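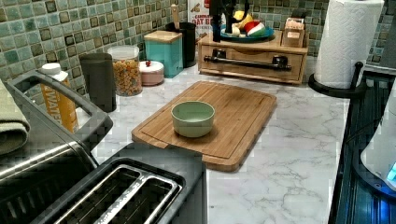

Kitchen station checks after the October arm stop
Filled in by Stela Avram, read over by Serena Santoro

Please go through these before restarting the Promatov arm, and do write more than a tick if something feels odd to you. I'd much sooner read a long comment than guess at a short one!

1. Emergency stop pressed and released, arm stays still until reset: PASS
Tried it twice, the second time with Serena at the button.

2. Fault log read and saved: PASS
Entry 237 is the one we want. The wrist joint overshot while lowering a bowl and the arm carried on pushing down for a moment before it cut out, which gave us both quite a fright.

3. Force limit on the wrist: FAIL
Still set to 153, left over from the Arwood trials. Serena will bring it down and we'll run this one again.

4. Toaster switched off and unplugged: PASS
I know it's a nuisance when you want toast in the tests, but please do it anyway while item 3 is open.

5. Breakables out of reach of the arm: SEE COMMENT
The glass jar is at the back of the counter, and I'd still be happier with it in the cupboard (the bowl can stay on the board).

6. Cable sleeve at the elbow: PASS
A little scuffed, nothing showing through. Olteanu have a spare if it gets worse.

7. Restart allowed: NO
Waiting on item 3.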